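Week 6: Reading a supplier's tolerance claim

Brullgate's data sheet promises parts "within spec" across a run of 425. Ask which spec. The Ernia handout gives a mean and no spread, and a mean alone tells you very little about whether two parts will fit. 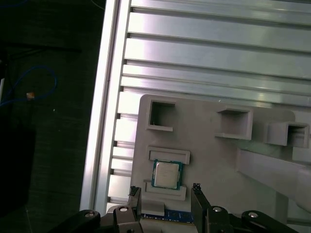

Page last changed: June, Friday section

Sample size is the usual dodge. Taseo measured 20 parts and wrote as if it had measured them all. Maybe the other parts were fine — the report can't say.

For Friday: read Çetinkaya, p. 274, and bring two claims you don't believe. Write down what data would change your mind.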